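The Lost Property Table

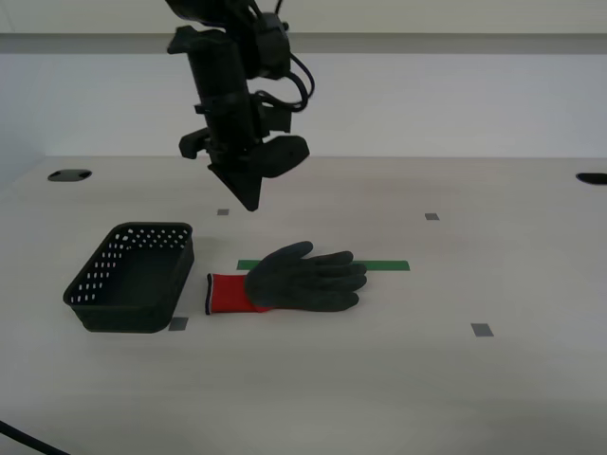
The basket and the glove, Friday.

Pierina Testa did not believe in the glove.

She believed it was a glove. It was lying on the table, and she had no quarrel with that. What she did not believe was that it had belonged to her uncle, that he had worn it the winter he left Vusstead, or that it was worth the 400 dollars Noman Qureshi had written on a slip of paper and pushed across to her with one finger.

"You have the other one," Noman said. "That's what your letter said."

"My letter said I have a glove."

"A left glove?"

"A glove," said Pierina, who had not taken it out of her purse and did not plan to until somebody gave her a reason.

It was ten past four and the light outside was already going. The lost property office had been in three buildings since Pierina was a girl, and in this one it had a white wall and a pale table and very little else she could find to trust. The two holes in the tabletop bothered her. They were for wires, probably. She kept her purse strap away from the one on her side just the same.

Noman turned the black basket so the long side faced her. He had the manner of a man selling a used car he had never driven.

"Everything that came out of locker 166 went in here," he said. "Nobody had opened it in years. We had to drill it."

"And what came out?"

"The glove."

"That's everything?"

"And a bus ticket. Zamfira has the ticket."

"Why does Zamfira have it?"

He looked toward the door, as if Zamfira Onu might come in and answer for herself. She didn't. Pierina could hear a radio going somewhere down the hall, and a woman laughing at it.

"She's checking the date," he said.

Pierina had been told a good many things about her uncle. Her mother said he had gone to work on the boats. Her mother's friend Orathai Saithong, who had lived across the landing from them and heard everything through the wall, said he owed money at the Phromma and had gone where people go who owe money at the Phromma. Later there was a postcard, which her mother kept behind the clock and which Pierina, at fourteen, had compared with the handwriting on the grocery list. She never told her mother what she thought about that. She just stopped asking to see it.

So when a stranger wrote to say that a locker had been opened, and a glove found, and would she be interested, her first thought was how they'd gotten her address.

"I'm going to ask you something," she said. "Who pays the 400?"

"Sorry?"

"You wrote 400 on that paper. Am I giving it to you or are you giving it to me?"

Noman picked up the slip and read it over. He seemed surprised by it.

"Storage," he said. "It's the storage fee. It would be 4000, by rights, with all the years. They capped it."

"For a glove."

"For the locker."

"And if I don't pay it?"

"Then it goes to the sale in December with the umbrellas."

She laughed, and it came out louder than she meant. The radio down the hall went quiet for a second, or it was between songs. She thought of the umbrellas, hundreds of them probably, and her uncle's glove on top with a sticker on it. If it was her uncle's. She could feel herself starting to say it that way in her head, my uncle's glove, and it annoyed her. That was how they got you. They put a thing on a table and left you alone with it.

"Could I hold it?" she said.

"After the form."

"I'd like to hold it before the form."

He thought this over. Then he got up, went to the door, and stood with his back to her, studying the hallway with great interest.

Pierina reached over. She had meant to look for a label, or a name, something a sensible person would look for. She put her hand inside.

It didn't fit. It was far too short in the fingers. Her uncle had been a big man – she remembered his hand covering the whole top of her head like a hat – and no glove that pinched her at the knuckles had ever gone on him. She sat there with it half on and was surprised at how long it took her to feel pleased about being right.

"Well?" said Noman, from the door.

"It's not his."

"Are you sure? They shrink."

"Mr. Qureshi."

"They do, though. Heat and so on."

She pulled it off and laid it back where it had been, more or less. Then she buttoned her coat and picked up her purse, with the other glove still in it, the one that was too big for anybody she knew.

She got as far as the hallway. The radio was playing again, and the door at the end was open, and there was a lamp on.

"What was the date on the ticket?" she said.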